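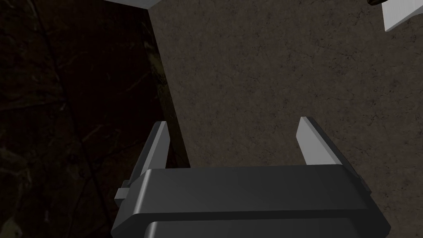
Trevar to open household repair and reuse centre at Jukero Wharf

2025-07-31

Trevar, the housing and community services group, has confirmed that its first household repair and reuse centre will open to the public in January. The centre will occupy the ground floor of the former Hindo carpet warehouse at Jukero Wharf and will serve tenants, leaseholders and other residents across the district.

Work on the building began in the spring, after planning consent was granted for a change of use. The roof has been replaced and the old loading doors have been removed to make way for a glazed entrance at street level. Internal work, including new lighting, heating and accessible toilets, will continue through the autumn.

When complete, the centre will have 29 repair benches, a shop selling restored furniture and household goods, a tool library and two teaching rooms. It will be open six days a week, with late opening on one evening for people who cannot attend during working hours.

Services for residents

Residents will be able to bring in small electrical appliances, lamps, chairs, bicycles, clothing and soft furnishings for inspection by a trained repairer. The inspection will be free of charge. Where a repair is possible, a written price will be given before any work starts, and the owner may choose to have the work done by centre staff or to book a bench and carry it out under supervision.

Gas appliances, microwave ovens, large refrigeration units and items containing damaged lithium batteries will not be accepted. Residents who need to dispose of these items should continue to use the council recycling site.

The tool library will lend hand tools, ladders, wallpapering equipment, sewing machines and a range of power tools. Membership will be free to Trevar tenants. Other residents will pay a small yearly fee, which will be set before opening and published on the Trevar website. All power tools will be tested on return and lent out with eye and ear protection where this is needed.

Joshi, the furniture reuse charity, has been appointed to run the shop following an open tender. It will collect donated goods from homes within the district and from properties where a tenancy has ended. Trevar estimates that up to 2,000 items a year could be cleaned, mended and sold through the shop, many of which would otherwise go to landfill or incineration. Sofas, armchairs and mattresses will be accepted only with a fire safety label attached.

Prices in the shop will be kept low. A starter pack for people moving into an unfurnished home, made up of a bed frame, table, two chairs, a chest of drawers and basic kitchen goods, will be available by referral from housing officers, social workers and local advice agencies.

Training and employment

The two teaching rooms will be used for short courses in basic electrical repair, upholstery, clothes mending, furniture restoration and bicycle maintenance. Courses will run during the day and in the evening. Those leading to a recognised qualification will be open first to people who are out of work or who have been out of education for more than a year.

The centre will create 16 permanent posts, including repairers, shop staff, drivers and a centre manager. Trevar will advertise these from the autumn. Applications will be welcomed from people without formal qualifications who can show practical experience, and support with travel costs will be offered during the first month of employment.

Background to the project

The decision to open the centre follows a survey of tenants carried out last year, to which 575 households replied. Of these, 385 said that they had thrown away at least one household item in the previous 12 months because they did not know where it could be mended or could not meet the cost. Respondents most often mentioned vacuum cleaners, kettles, dining chairs and children's bicycles.

The survey also asked residents where a centre should be located. Jukero Wharf was preferred because it is served by three bus routes and is within walking distance of the main shopping street. The Hindo building has been empty since the carpet business closed, and its ground floor could be adapted without major structural change.

The project is being paid for from Trevar's community investment fund, with a contribution from the landlord towards the cost of the roof. Income from repairs, course fees and shop sales is expected to meet a growing share of running costs from the second year. No part of the cost will be added to rents or service charges.

A spokesperson for Trevar said:

"Our tenants told us plainly that they would rather mend a good chair or a kettle than replace it, but that they had nowhere to take it. The centre at Jukero Wharf will give them that place, and it will bring an empty building back into daily use. We are grateful to the households who took the time to reply to the survey and to our neighbours at the wharf for their patience during the works."

A spokesperson for Joshi said:

"We already collect furniture in this district, and lack of workshop space has often meant turning away pieces that needed only an hour or two of attention. Having the benches and the shop under one roof will allow us to accept more of what we are offered and to pass it on at a fair price."

Next steps

Two public information sessions will be held at the wharf during the autumn. Residents will be able to view the plans, speak to staff and comment on proposed opening hours. Dates will be sent to all Trevar households by post and displayed in local libraries. Information will be available in large print and in other languages on request.

Donations of furniture should not be brought to the building while works are in progress. Joshi will continue to collect from homes in the usual way until the shop opens.

The footpath along the north side of the wharf will be closed for short periods while paving is laid outside the new entrance. A signed diversion will be in place, and access to neighbouring businesses will be maintained throughout.

Notes to editors

Trevar provides rented and shared ownership homes and runs advice, training and community services for its residents.

Joshi is a charity which collects, restores and sells used furniture and household goods.

Requests for interviews and site visits should be made to the Trevar press office. Visitors to the site must be accompanied and will be provided with protective clothing.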